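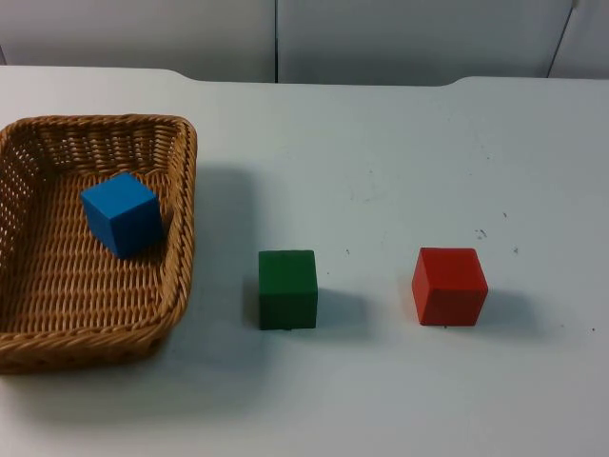 Der Fehler mit den hängenden Teilauszahlungen in Wenduvier lässt sich endlich nachstellen, und zwar jedes Mal! Gemeldet hat ihn Sandix: Rechnungen werden zur Vorfinanzierung eingereicht, alle sind freigegeben, aber ausgezahlt wird nur die erste. Die übrigen bleiben auf "In Prüfung" stehen, ohne Fehlermeldung und ohne Mail. Im Bild gesprochen liegt der blaue Würfel schon im Korb, der grüne und der rote stehen noch daneben auf dem Tisch, und das Portal hält die Sache trotzdem für erledigt. Genau so sieht es in der Auszahlungstabelle aus: ein Datensatz im Sammelauftrag, die anderen ohne Auftragsnummer.

Status: in Bearbeitung
Priorität: hoch
Betroffen: Wenduvier, Modul Rechnungsvorfinanzierung
Schnittstelle: Dogar (Buchhaltungsexport)

09:10 Uhr
Testmandant angelegt, 3 Rechnungen über denselben Debitor hochgeladen. Freigabe sofort, Auszahlung nur für die erste. Sehr schön, also kein Problem mit den Echtdaten von Sandix. Limit des Debitors geprüft, da ist reichlich Luft.

09:45 Uhr
Dieselben Rechnungen einzeln eingereicht, jeweils mit ein paar Minuten Abstand. Alle werden ausgezahlt. Es muss also am Sammelauftrag liegen.

10:20 Uhr
Zuerst hatte ich die Gebührenberechnung im Verdacht, die wurde im November umgebaut. Rückrechnung auf die alte Version, Verhalten unverändert. Verdacht gestrichen.

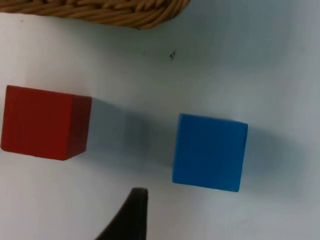
Danach habe ich mir das Protokoll der Schnittstelle vorgenommen, und da wird es richtig spannend. Dogar liefert für jede Rechnung eine Belegreferenz, und Wenduvier kürzt sie beim Einlesen auf 8 Zeichen. Bei Sandix beginnen alle Referenzen desselben Debitors gleich, die Unterschiede stehen erst weiter hinten. Nach dem Kürzen sehen sie für das Portal aus wie ein und derselbe Beleg. Die Dublettenprüfung greift und legt alles ab dem zweiten Beleg auf "In Prüfung". Die Prüfung selbst arbeitet also völlig korrekt, sie bekommt nur die falschen Werte!

Gegenprobe um 11:05 Uhr: Referenzen im Testmandanten so umbenannt, dass schon die ersten Zeichen abweichen. Sammelauftrag läuft durch, alle Beträge im Auszahlungslauf.

Auswertung der Warteschlange: 290 Rechnungen stehen auf "In Prüfung", davon gehören 200 zu Sandix. Den Rest gehe ich gerade durch, bisher überall dasselbe Muster mit gleichem Anfang der Referenz.
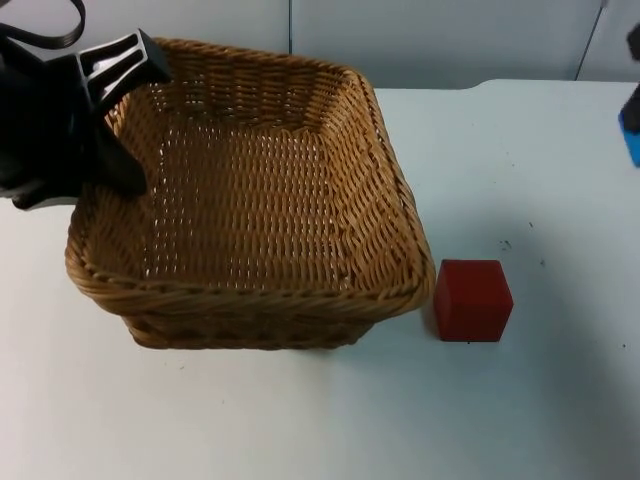
Hismont – Anwendungsbetreuung Finanzierungsportale

Vorläufige Abhilfe für alle Mandanten mit Dogar-Anbindung:

Unter Einstellungen > Export > Belegreferenz die Option "Laufnummer voranstellen" einschalten. Danach neu exportieren. Bereits hängende Rechnungen bitte nicht löschen und nicht noch einmal hochladen, sonst haben wir am Ende echte Dubletten in der Prüfung. Wir setzen sie von unserer Seite zurück.

Die eigentliche Korrektur (volles Referenzfeld beim Einlesen) liegt auf dem Testsystem und läuft dort bisher sauber. Gutschriften und Teilzahlungen stehen noch aus. Gerade auf die Teilzahlungen bin ich gespannt, die teilen sich die Referenz ja absichtlich mit der Ursprungsrechnung.
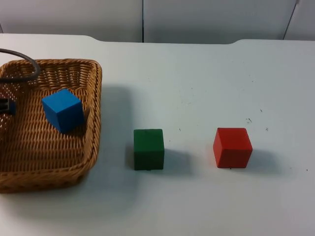 Sandix: Danke, die Option ist eingeschaltet, und der neue Export ging eben komplett durch. Zwei Fragen hätten wir noch. Werden für die hängenden Rechnungen Zinsen ab Freigabe oder ab Auszahlung berechnet? Und bleibt die Laufnummer später im Kontoauszug stehen? Unsere Buchhaltung gleicht nach der Originalreferenz ab.

14:30 Uhr
Super, das freut mich sehr! Zinsen laufen immer ab Auszahlung, die Wartezeit kostet also nichts. Im Kontoauszug erscheint die Laufnummer leider vorerst mit, getrennt durch einen Schrägstrich. Nach der Korrektur kann die Option wieder aus, dann steht dort nur noch die Originalreferenz. Rücksetzung der Sandix-Rechnungen ist für den Abendlauf um 18:00 Uhr eingeplant, Ticket bleibt bis zum Abgleich offen.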